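Una sala alta, mucha luz y ropa por doblar

Llegué a Clevwood a media tarde, con hambre y con el cuaderno a medio llenar, y la encargada me recibió con un café y una advertencia: "Aquí se habla mientras se hacen cosas, ¿eh? Yo quieta no sé contestar". Perfecto, le dije, yo tampoco sé preguntar sentada. Así que subimos primero a la entreplanta, que es lo que ella enseña a todo el mundo.
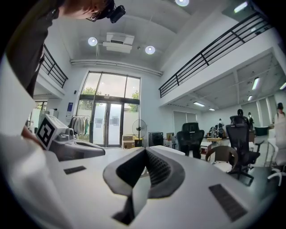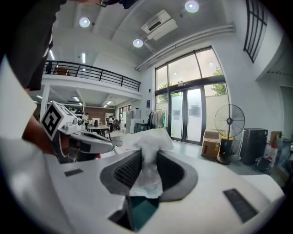
La sala grande de Clevwood, con sus luces redondas en el techo y el tubo blanco en lo alto.

Lo de la doble altura me tenía enamorada desde la puerta (vivo en un piso donde toco el techo con el paraguas). Ella se ríe. "Todos entran mirando hacia arriba. Luego llega el invierno y se acuerdan de que el calor también sube". La barandilla negra venía con el local y no quiso cambiarla. "Me la querían quitar y poner cristal. ¡Cristal! ¿Y quién lo limpia?"

El tubo blanco le gusta menos. Pidió presupuesto a Stirberg para esconderlo y le hablaron de 20 días de obra, así que el tubo se quedó. "Ya ni lo veo. Bueno, lo veo cuando viene alguien y me pregunta".

Le pregunto por la tela, que es de lo que yo venía a hablar. Me cuenta que aprendió a doblar en casa de su abuela, con sábanas, cada una en una punta del pasillo. "Lo blanco es lo más traicionero. En lo blanco no encuentras el derecho ni el revés, y si lleva un dibujito claro en una esquina, te agarras a él como a un faro". Me pasa un paño. Tardo una eternidad y me sale una empanadilla. Ella lo deshace sin decir nada y me lo devuelve, ¡tres veces!

Antes trabajó en Urkik, en un sótano sin ventanas, y de allí se trajo la manía de la luz. "Si la habitación está oscura doblas peor, te lo juro". Para julio quiere pintar arriba, de blanco otra vez, y mover las estanterías al fondo.

Me fui con el paño en el bolso. Sigue arrugado.

Compartido 60 veces · 3 comentarios

marisol_k: Lo de la empanadilla soy yo con las sábanas bajeras.

Tejedora del norte: Muy bonita la barandilla, menos mal que no puso cristal. ¿Se puede visitar?

pacoleg: Yo también doblo con la abuela en la cabeza. Más entrevistas así, por favor.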